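I'd got the time of the open day wrong, so when I turned up at Drastulen's place in Lirnport at half past nine on a Tuesday the doors were still shut and I had to go and find a coffee. By the time I got back there was a queue! Nearly 300 people had put their names down, the engineer who showed me round told me, and she'd been expecting a quiet morning.

She's been with the firm since it moved out of the old Kofler building, and she talks very fast. "People come in wanting to see something dance," she said, handing me a visitor's badge. "And then we show them an arm and a plastic box, and they stay for an hour."

I asked her what's so hard about a plastic box. She laughed (I think she gets this one a lot). "It's clear. You look at it and your brain fills in the edges for you. The camera gets shine, and whatever is underneath, and it has to decide which is which. Cardboard is lovely by comparison. I'd pick up cardboard all day."

The project is called Colel, and it's all about handling see-through things – tubs, trays, punnets, the stuff that supermarkets and kitchens are full of. So far they've recorded 1,211 tries with different containers, and she was quite happy to tell me that 323 of those went wrong. "I like the bad ones. You learn where it was looking."

We'd got to the bench by then, with a small crowd leaning in (one lad of about six had the best spot and wasn't giving it up). She likes a busy surface to work on, she told me, with plenty of pattern. "If it only works on a plain white table, it doesn't work, does it?"

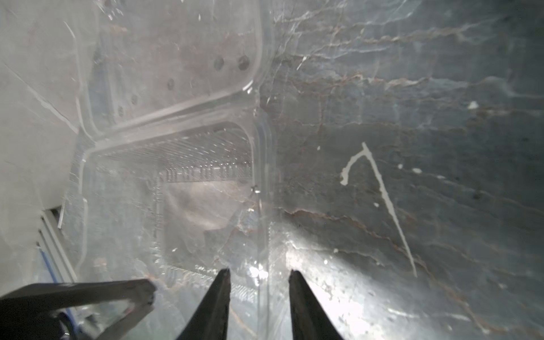
4 min read

Two black fingers, a clear container and a lot of glare off the marble: I found it hard enough to tell one edge from the next myself. There's a band of fine ribs along the inside of the deeper compartment, and I asked whether those help. "A bit," she said. "Anything with lines in it is a gift. It's the smooth corners that give me grey hair."

And would she have one at home? "For the washing up, yes, tomorrow. My husband stacks things like a madman." She's planning another open day in November, with longer opening hours and, I'm told, better biscuits.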